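Fellon repair scheme moves to doorstep collection

10 Apr 2020

A clothing repair scheme in Fellon will carry on through the spring by collecting items from people's doorsteps, its organisers have confirmed.

The Clatine Mending Room, which normally opens to the public in the old drapery on Fotar Street, closed its doors last month. Its sewing machines have now been moved into the homes of 11 menders, who will work on their own and return finished clothes by van.

Ileana Pană, who runs the scheme, said the phone had kept ringing after the closure.

"People are at home and they're going through their wardrobes," she said. "They find the coat with the broken zip and the trousers they never took up. We had a pile of work waiting and menders with nothing to do, so it made sense to find a way of getting one to the other."

The scheme repaired 2,404 items last year. Zips were the most common job, followed by hems and worn linings. Its charges will stay the same, with small repairs such as buttons and split seams still free to anyone living in the town.

Collections will be made in four areas, starting with the streets north of the river. Residents will be asked to leave clothes in a tied bag outside the door with a name, a phone number and a short note of what needs doing. Bags will be left unopened for a few days before they are passed to a mender.

Wálter Flores, who drives the van, said he would ring the bell and step back. "I'll wait until I see someone at the window, then take the bag and go," he said. "It's the same when I bring things back."

The menders cannot take leather, wedding dresses or anything that needs dry cleaning first. Clothes should be washed before they are handed over. Blankets and bedding will be accepted if they fit in the bag, though these may take longer.

Fabric shop Odukoya has given the scheme thread, elastic and several boxes of zips from its closed branch in the town centre. Rodica Ilie, the branch manager, said the stock would otherwise have stayed on the shelves.

"Black zips go faster than anything," she said. "We put all of those in."

The scheme is also offering advice by telephone to people who would like to try a repair themselves. Visitación Villanueva, a retired tailor, will take calls on weekday mornings. She said most of the questions so far had been about patching knees and shortening sleeves.

"A lot of them have a needle in the house and not much else," she said. "You can do a decent patch by hand if you take your time over it. I tell them to lay the thing out flat on the bed or the table and look at it properly before they cut."

Fellon town council has agreed to let the scheme off its rent on the Fotar Street building until the end of May. Councillor Luminița Ene said the position would be looked at again after that.

The first round of collections is already full. Bookings for the second open at 8 tomorrow morning, by telephone only, and callers are asked to send no more than one bag per household.

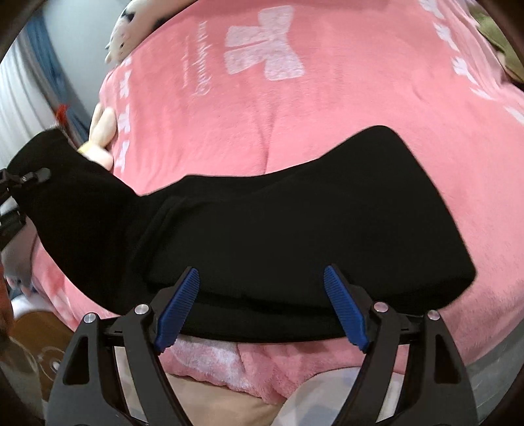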